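Frequently Asked Questions

Last updated May 10, 2022

I get a lot of emails about the sourdough starters and the bread classes, and I love getting them, but I was answering the same handful over and over while my own loaves went flat on the bench. So this page is my attempt to get it all down in one spot. If your question isn't covered, write to me anyway. I'm a slow typist but I get there.

How did you get into sourdough?

By accident, mostly. A neighbour gave me half a jar of starter when she moved interstate and I felt too guilty to chuck it out. My first loaf could have propped a door open. I kept going out of stubbornness, then I started selling a few loaves from the front verandah, and then people wanted to know how to do it themselves. The classes came out of that. I've now posted out 1,636 little pouches of dried starter, which I still find a bit ridiculous.

Why is your starter called Buline?

It was the name on the masking tape when the jar came to me. I never asked what it meant and I've left it too long now. It's a white wheat starter, fairly mild, and it likes being fed in the morning. I also keep a rye one called Clulurari, which is sourer and a lot more forgiving, and if you're the kind of person who forgets to water pot plants, that's the one I'd get.

My dried starter arrived. What do I do first?

Tip the whole pouch into a clean jar with 3 tablespoons of lukewarm water and leave it for an hour or so until the flakes go soft. Then stir in 3 tablespoons of plain flour, pop the lid on loosely and find it a warm corner. Feed it once a day. You'll probably see a few bubbles on the second day and then nothing at all on the third, and this is when everybody emails me! Keep feeding it. The quiet patch is normal and it almost always comes good within the week.

Can I use tap water?

I do. If yours smells strongly of chlorine, leave a jug of it out on the bench overnight. I've never bought bottled water for bread and I'm not about to start.

What flour do you use?

For everyday loaves I use the Zwahlen bakers flour in the big sack. It's strong, it's consistent and I can get it from the produce store up the road, where I was going for chook feed anyway. Supermarket bread flour is perfectly fine for learning on. Plain flour will make a flatter loaf with a softer crumb - still lovely toasted. I'd stay away from self-raising altogether.

There's liquid on top of my starter. Is it dead?

No, it's hungry. Grey or brownish liquid just means it's been a while between feeds. Pour it off or stir it back in (stirring it in makes things more sour), then give it a good feed. The only things that send me to the bin are pink or orange streaks and anything furry. If you see those, throw the lot out, jar and all, and send me a note. 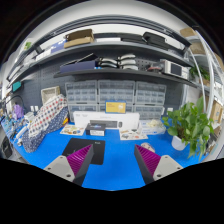 I'd also suggest drying a bit of your own once it's going well. Smear a thin layer on baking paper, leave it somewhere airy till it snaps, crumble it into an envelope and forget about it. Mine has saved me twice, once after a heatwave and once after a very helpful visitor washed up my jar.

Do I need a fancy cast iron pot?

You don't. I bake in a Lodetti one now and I'm very fond of it, but for years I used an old enamel roaster with a lid from the op shop. Anything lidded and ovenproof that holds the steam in for the first part of the bake will do the job. Check the knob on the lid too, as some of the plastic ones can't cope with a very hot oven.

Why is my bread gummy in the middle?

Nine times out of ten you've cut it too early. I know! It smells amazing and you've waited all day. But it's still setting inside while it cools, so give it a couple of hours at least, and longer for rye. If it's stone cold and still gummy, it may have needed more time in the oven, or the dough may have been a bit underdone on the first rise. In winter my kitchen is freezing and the first rise can take nearly twice as long as it does in summer, so go by the look of the dough and ignore the clock.

How many people are in a class?

I cap it at 9. The table doesn't fit any more than that with elbows. Everyone goes home with a shaped loaf to bake, a jar of fed starter and the printed notes. Wear something you don't mind getting floury, and closed shoes please.

When's the next class?

The winter ones are full, sorry. I'll put new dates up for August as soon as I've sorted them, and the mailing list hears first. There are over 494 of you on it these days, so it does pay to be quick.

Can I bring my kids?

Older ones who'd like to be there, yes, and they take up one of the spots like anybody else. Little ones, I'd say wait. It's a long morning with a lot of standing around waiting for dough.

Can I get a refund if I can't make it?

Let me know a week ahead and I'll refund you or shift you to another date, whichever you'd like. After that I've already bought the flour and the lunch stuff, but you're welcome to send a friend in your place.

Do you make anything gluten free?

I don't, and I'd be worried about anyone with coeliac disease coming into my kitchen, because there's wheat flour on every surface right up to the light switches.

Do you post overseas?

Only within Australia for now. I looked into New Zealand and got lost in the paperwork - I'll have another go when I've got a free afternoon and a strong cup of tea.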